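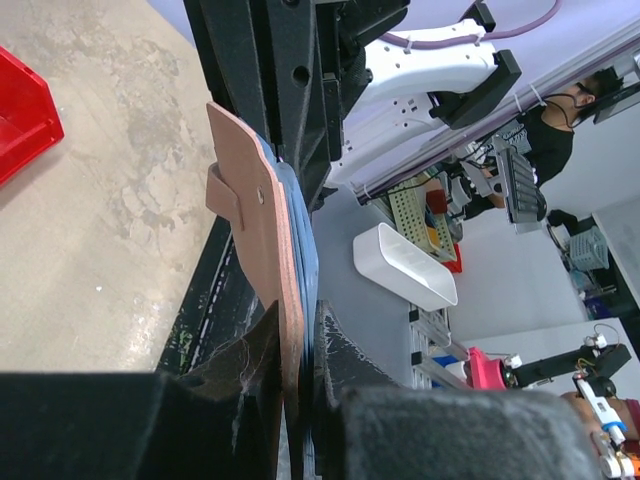 How to Get Your Property Back After Police Custody

So you (or your son, your sister, your roommate) have been released, and somewhere in the station there is a bag with a phone, some keys and a wallet in it. Good news: getting it back is very doable! I've walked a lot of people through this at the Huanca Street legal clinic, and a little preparation makes the trip to the counter so much easier.

Rules vary from one department to the next, so treat this as a map and check the details with your own station.

Step 1: Find the property receipt

When someone is booked in, an officer lists what they were carrying and asks them to sign. You should get a copy. Look in the envelope with the release papers first, then in coat pockets. The number you want is usually near the top, and it may be a short one like 2301. Write it on your phone or on your hand, anywhere!

No receipt? Call the records desk, give the full name and the date of the arrest, and ask them to read you the number.

Step 2: Ask what kind of hold is on each item

This is the question people skip, and I love it, as it saves so many wasted trips. Property tends to be held as safekeeping or as evidence. Safekeeping items can normally go home right away. Evidence stays until the case ends or the prosecutor signs off. One bag can be split between the two, so go line by line.
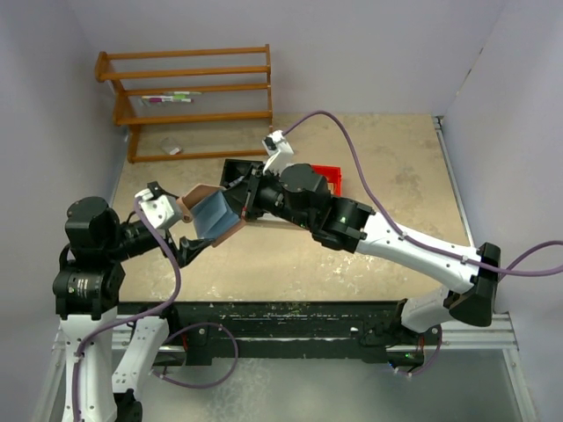
If the phone is marked as evidence, ask who the assigned officer is and send that person a short, polite email. Keep a copy. Having the date in writing helps a great deal later on, and a public defender can pick it up from there.

Step 3: Book a time

Plenty of property rooms keep odd hours. Ours closes at noon on Friday and takes appointments only, in 20-minute slots. Call ahead, and ask what ID they accept. If your ID is in the bag you're trying to collect (it happens all the time), ask whether a release form with a photo will do.

Sending someone else? They'll need a signed letter from you, and many stations want it notarized.

Step 4: Check everything at the counter

Take your time here, you're allowed to! Open the bag before you sign. Compare it with the receipt, count the cash out loud, and turn the phone on if it has any charge left. If something is missing, write that on the form next to your signature and ask for a copy.

Step 5: If the answer is no

Ask for the refusal in writing, with the reason. Then look up the deadline for a claim, which can be short. Our free Surnetti worksheet has a sample letter on page 2 that you can copy word for word.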